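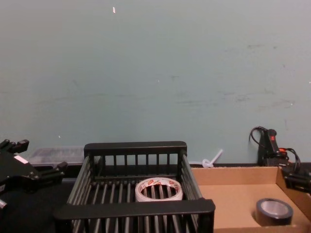

May, bench 2, started 9:40

Spent the morning on the segmentation step in Serra, which is still dropping thin structure when the depth gets noisy. The planner was returning grasps that run straight through the basket rails, and I wanted to know whether the fault was in the mask or in the collision mesh. The wire basket with the white tape roll lying on its floor is a bad case for us: black bars over a nearly black tabletop, and the black bars show again through the hole in the roll. The cardboard tray with the duct tape in it gave no trouble in any run. Tan against dark, low sides, clean mask.

Dumped the intermediate point clouds to disk and stepped through them. The mask is fine on the flat top rails. On the vertical bars it keeps a few and loses the rest, and then the hole filling closes what is left into a solid wall or throws it out, depending on the seed. So the planner gets a different basket every cycle. That explains why Salvador Meireles saw it refuse a pick and then accept the same pick one cycle later.

Changes, in the order I made them:

1. Minimum cluster size from 794 points down to 200. More bars survive. More junk too, mostly speckle along the base of the wall.
2. Turned off hole filling for anything tagged "container". Tape rolls keep it off as well, or the center hole closes and the inside-outside grasp disappears from the candidate list.
3. Collision mesh for the basket now comes from the fitted rails plus a box for each side, all solid. We lose grasps that reach between bars. Fine with me, we never wanted those.
4. Planner sample cap raised to 3,000. With the solid sides it was running out before it found an approach from above.

Replayed the recorded clouds after change 4. No path through a rail in any of them. Planning time went up some, did not measure it properly. Have not run it on the arms yet.

Clear plastic container behind the basket: depth is garbage on it, as usual. Left it in as an obstacle with a hand-entered box and 8 mm of padding. Inês Cordeiro wants it handled in the Eletti branch and I agree, but that is a separate ticket.

Cables at the back right of the tray are not in the model at all. The right arm's keep-out volume needs to cover that corner before anybody enables it. TODO, me.

Config saved as basket_solid_sides in the Caka repo. The old one is still the default, so pass the name explicitly.

Next: same replay with the tape roll against a rail, then live at low speed, left arm only.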